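Is crime really going up? How to read a scary headline

You've probably heard a grown-up say that things are getting worse, and that you can't leave a bike outside a shop any more. Maybe they read it in the news. Maybe they're right. Let's check before we believe them.
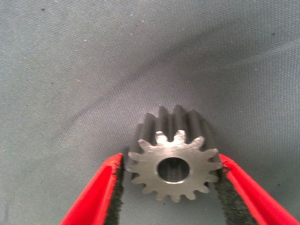
By the Nekdale Young Readers desk
Reading time: 2 cups of squash

Start with a headline: BIKE THEFT SOARS IN BALSIDE.

"Soars" is a word for eagles. When a newspaper uses it about crime, look for the number. In this story it's in the fourth paragraph. Last year 20 bikes were reported stolen in Balside, and this year it was 30. So the number did go up, and if one of those bikes was yours you'd be very cross. But is ten more bikes, in a whole year, in a whole town, soaring? The paper thinks so. You're allowed to think something else.

Now look at the word "reported". Police can only write down the crimes they find out about. If your bike is taken and you never tell anyone, it isn't in the figures. Suppose the police in Balside put up a new web page in May that made it easy to tell them about a missing bike. More people might use it. The number would rise, even if the thieves were doing exactly what they did before.

It works the other way too. If people decide there's no point ringing the police, the number drops. A town could put out a cheerful poster about falling crime when all that has fallen is the number of phone calls.

Who did the asking?
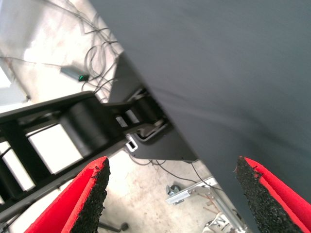
Further down the same story we read that 70 per cent of people in Balside are worried about theft. That sounds like nearly everybody on your street. Who asked them?

A company called Skevano did. Skevano sells bike locks. It put the question on its own website, where most of the visitors had come to buy a lock. People shopping for a lock are quite likely to be worried about thieves. It would be odd if they weren't.

Being worried isn't a crime figure, either. You can be frightened of sharks in a swimming pool. A survey like that tells you how some people feel, and the headline writer has put it next to the thefts as if the two were the same sort of thing.

What about "police say"?

You'll see these words a lot. They mean a reporter was told something by the police, often on the same day the crime happened. Early facts can be wrong. People who saw something frightening may mix up the colour of a coat or the time of day, and they aren't telling lies when they do. A careful reporter goes back later and puts mistakes right. The correction is usually very small and on a page you won't look at.

Watch for "arrested" and "charged" as well. Neither one means a person did it. A court decides that, and it can take months.
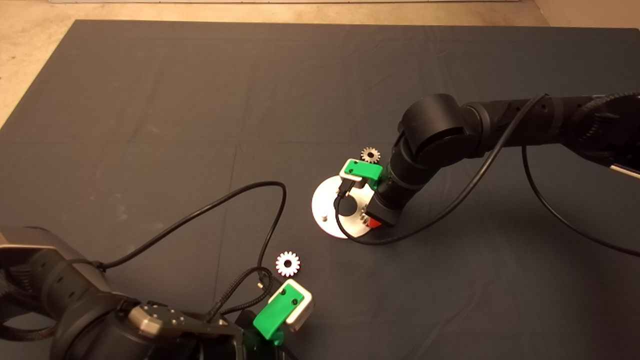 One reader wrote to us after our last page on crime news to say that we were being unfair, and that her shop in Sisodia Street had been broken into and it was no comfort to be told the figures were small. She has a point. A small number is still made of real people who had a rotten day, and doubting a headline doesn't mean doubting them.

So be kind to the person, and fussy about the number. Next time you see a crime story, find the figure and see what it was the year before. Then find out who collected it, and if they've got something to sell, read it again - slowly.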